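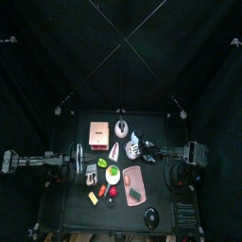 *Black table, white pot toward the right.*

## Getting a smoky tea smell out of a glazed pot

**Nimal Uddin**

I have a white ceramic pot that I used for smoked black tea all last winter. In August I switched to green tea and every pot of it tastes like a campfire. The tea is fine. I brewed the same leaves in a glass measuring cup and there was no smoke in it at all.

So far I have washed it with dish soap, twice, and left it overnight full of water and lemon juice. The brown stain inside came off but the smell didn't. It is worst when I pour boiling water in and put my nose over it. The glaze looks fine to me, although there are some very fine lines near the bottom on the inside.

Is there something stronger I can use that is still safe for a pot you drink from? Our water in Tesberg is quite hard, if that matters.

### Replies

**wemell_kitchen**

Baking soda. Put in two heaped tablespoons, fill the pot with hot water from the tap and leave it for four hours. Pour it out, rinse well, and do it again with fresh soda. Lemon juice is good for scale but doesn't do much for smell in my experience.

Then clean the spout separately. Most people wash the body and forget there is a strainer at the base of the spout, on the inside, with old tea packed behind it. A narrow bottle brush or a pipe cleaner will get in there. Pull it through from both ends and rinse until the water runs clear.

If you have a lid, check the underside and the steam hole too. Let everything dry in the open for a day with the lid off. Don't put it back in the cupboard damp or you will just swap one smell for another.

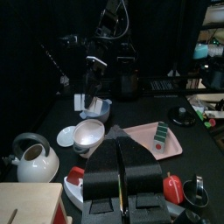 **gravelroad**

just get a second pot, they are cheap. I keep one for smoky stuff and one for everything else

**Hứa Tea Room**

The fine lines you mention are probably crazing. Those are small cracks in the glaze, and tea gets through them into the clay. Soap can get in the same way, so I would stop using it on this pot.

The baking soda soak is worth trying first. If the smell is still there after two rounds, use an oxygen-based cleaner made for coffee equipment. We use Mandero powder at half the strength on the packet, soak for around 7 hours, then fill and empty the pot with plain hot water until you can't smell anything. Don't use chlorine bleach on crazed ceramic. It is very hard to rinse back out.

Warm the pot with tap water before you pour boiling water in. Sudden heat makes crazing worse. If you can feel any of the lines with a fingernail, or the outside gets damp when the pot is full, stop brewing in it.

**Nimal Uddin**

Thanks. I can't feel the lines. There was a lot of old leaf behind the strainer, so I have cleaned that out and the first soda soak is going now.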